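About Cesside

Cesside is an independent economic research firm. We study interest rates, household debt and the labour market, and we write for credit unions, pension trustees and municipal finance departments that do not keep economists of their own.

The firm was founded in 2000 to produce a quarterly note on mortgage renewals. The note is still published and remains free to read. It has since been joined by the Erau Survey, which asks small employers each September what they expect to pay for wages and borrowing in the year ahead. The most recent survey drew replies from 178 employers. Results are released in full, including the questions that produced no clear answer.

Our staff of 25 is divided between two offices. The Cha office prepares forecasts and briefing papers, while the Honska office manages the survey and answers client inquiries. Every forecast carries a range as well as a central figure, and past forecasts stay on our website in their original form beside the outcome.

Cesside does not manage money, sell investments or accept payment for favourable commentary. Clients may commission a study but may not change its findings. Employees who work on rate forecasts are not permitted to trade in bonds or bank shares.

Subscriptions are offered by the year. Members receive the monthly rate outlook, a written summary of each central bank decision and up to 2 private briefings for their board. Credit unions with a single branch pay a reduced fee, on application to the Honska office.

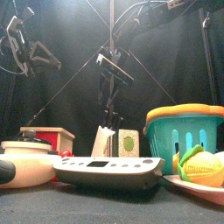 By Lina Saab, Director of Research
January 11, 2018

Requests to reprint our tables should be sent in writing to the Cha office, with the title of the publication and the tables required. Cesside must be named as the source.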